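Search the archive Go Advanced

[Brillwood-Home] Re: Re: the two-layer fleece method, has anyone tried it
Jun 9, 2020
Share 6 Comments 13

Hello all,

I've left most of the earlier message in so people can see what I'm arguing with. My reply is underneath and then in bits between. I'll say at the start that I have nothing against the person who posted it, and I own more fleece than is sensible for one adult and a dog. I just don't believe most of it.

> I wanted to let the list know about a method I've been using
> since October that has completely changed how I look after the
> bed. You lay your good printed blanket out flat, then put a plain
> fleece throw over the part that gets the most wear. The Stevix
> website calls this "two-layer care". The plain one takes all the
> lint and the fur and the body oil, and the printed one underneath
> never needs more than a shake. My blanket looks exactly as it did
> in the shop.
>
> The trick is that the top throw has to be folded by the roll
> method every morning and never hung over anything, because
> hanging stretches the pile. You also need to wash it with the
> Fukex sachets, which reset the fibres. I wash on 30 and it comes
> out like new every time. The sachets aren't cheap but there are
> 2,479 reviews on the site and I couldn't find a bad one.
>
> I have also stopped using the Darko drying rack for anything
> fleece. Everything goes flat on the bed to finish. It's so much
> gentler!! Would love to hear if others have had the same results.

Right.

First, the idea of putting a plain cover over a printed one. People have been doing this forever, my grandmother did it with a candlewick bedspread and a tartan rug, and it didn't need a name. Yes, the top layer catches some of the fur. I'd want a lot more than one person's word that it catches all of it. Fleece grabs things, we all know that, but it grabs on both sides. The side facing down is rubbing on your good blanket all night. Any grit or fluff in it gets worked into the pile underneath, and if both of them are fuzzy you have two brushes facing each other. My own printed one pilled worse where the throw sat than it did down at the foot where nothing touched it. One bed, one winter, so make of that what you like, but it's as much evidence as we've been offered for the other side.

> The plain one takes all the lint and the fur and the body oil

All of it? I turn over in my sleep. The throw is on the floor by two in the morning, and the dog is on the printed blanket, which was the side he wanted in the first place. Anyone whose throw stays where it was put for a whole night is sleeping in a way I've never managed.

There's also the question of why you'd buy a blanket with a picture on it and then cover the picture. I know, I know, it comes off when visitors come. We've got a front room at my mother's that worked on that principle for my entire childhood and I don't remember anyone enjoying the couch.

> the top throw has to be folded by the roll method every
> morning and never hung over anything, because hanging
> stretches the pile

I'd like to know where this comes from. Pile is the fluffy bit that stands up off the backing. What you can stretch is the backing, and an ordinary polyester throw weighs next to nothing when it's dry. Hanging a sopping wet one by a corner, fine, I can see that pulling it out of shape. Draping a dry one over the end of the bed while you make the other half? I've done that every day for years. Mine are still rectangles, near enough.

As for rolling, I tried it for a week. It's slower than folding, the roll comes undone the second you let go, and it takes up more of the shelf. If the aim is to have no crease down the middle, you can shake the thing and lay it back down. Fleece forgives you for nearly everything. It's the one fabric in the house that doesn't need a method.

> wash it with the Fukex sachets, which reset the fibres

Reset them to what? I wrote to ask and got a reply that used the word "reset" again and included a discount code. I'm going to describe what I did, and somebody with a better washing machine can tell me I'm wrong. I had two throws bought together, same colour, same everything. One got the sachet and one got half the usual scoop of ordinary powder and no softener. Both went on 30. After six washes I put them in a pillowcase each and asked the rest of the household to feel inside and pick. They picked the powder one, changed their minds, then wanted to know if this was going to take long. I couldn't tell them apart either.

What does make a difference, for what it's worth:

- leaving out the softener, which coats the fibres and makes them clump
- not overloading the drum
- cool water and a low spin
- keeping fleece away from towels, in the wash and in the basket

That last one matters more than the rest put together, and the original message doesn't mention it. If you wash a dark throw with a white towel you'll be picking at it until Christmas.

> there are 2,479 reviews on the site and I couldn't find a
> bad one

This is the part that puts me off most. I can't get that many people to agree that water is wet. Any shop selling blankets to the general public should have at least one review from a person who ordered the wrong size and is furious about it.

On the Darko rack, I half agree. The rungs on mine are thin and they leave a ridge, and a big blanket hangs down and sits on the laundry floor. But spreading a damp blanket on a made bed to "finish" it is asking for a damp doona as well, particularly this time of year when nothing dries anyway. If it feels cool to the back of your hand it isn't finished. Put it over two chairs near a window and turn it at lunchtime.

I had a look at the two photos in the list's album of a plain reddish cloth and a printed blanket together on a bed, seeing as that's the arrangement being recommended to us. 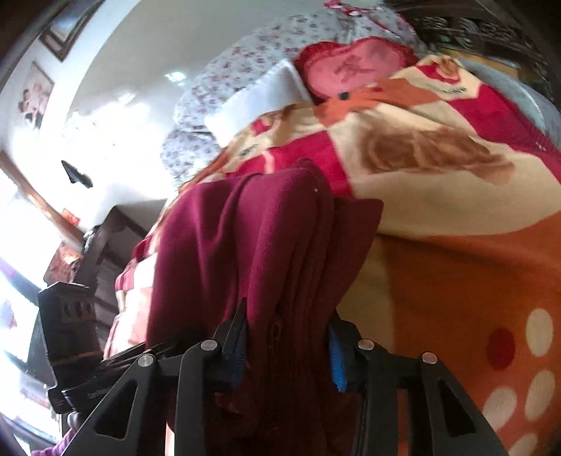
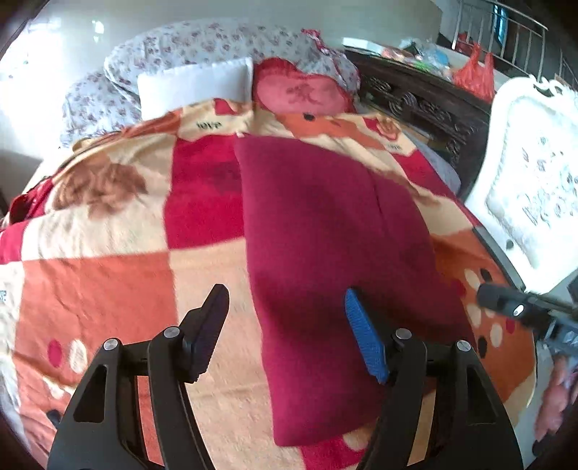 Photos: Brillwood-Home list album

Take the second one first. The plain cloth is lying over part of the patchwork and most of that big rose is out in the open beside it. The orange part is out in the open too, and wrinkled. If I were a dog with muddy feet I'd have the choice of a great deal of blanket before I got anywhere near the protective layer. To cover the area that gets sat on, you'd need a throw nearly the size of the blanket, and by then you're simply using two blankets.

In the first photo the maroon fleece is bunched up into folds, and there's a tiny white speck up near the top. On a pale cream fleece you'd never spot it. So if you are going to do the two-layer thing, I'd go against the usual advice and pick a top throw close to the colour of whatever sheds in your house. Everybody recommends a dark one because it "hides the dirt". It hides gravy. It shows up every bit of fluff and every pale hair, and you'll end up washing it more, which is wear you didn't need to put on it. (I do like the dog printed on the blanket, I should say. The frilly heart pillow behind it I could take or leave, although I suppose a ruffle that colour would at least hide behind the same wash load as the throw.)

Neither photo can tell you if the printed blanket has kept its colour or its pile, and I'd be wary of anybody who said they could see that in a picture. Wrinkles shake out. Pilling doesn't, and you have to get your nose right up to it.

What I'd find useful, if people are willing, is something a bit more boring. If you've used a cover throw over a printed fleece for a full winter, have a look at the blanket under the spot where the throw goes and compare it with the bit that hangs off the side. Run your hand over both. Then write in and say what you found, including if you found nothing, and say what you wash it in. I'll put the replies together and post them to the list. I'd be happy to be wrong about this. I'd be less happy to be wrong about the sachets, as I've been quite rude about those to several people already.

One question of my own while I'm here. Has anyone found a way to get dog smell out of a thick fleece without a second wash? I've tried airing it on the line overnight and it came in smelling of dog and frost. Vinegar in the rinse did something for about a day. Please don't suggest bicarb, I've had bicarb in the filter before and I'm not going back.

And could whoever has the list's fabric shaver please post it on to the next person. It was due here last month.

_______________________________________________
Brillwood-Home mailing list
Reply to list Reply to sender
Share 6 Comments 13
Search this list: blanket, throw, washing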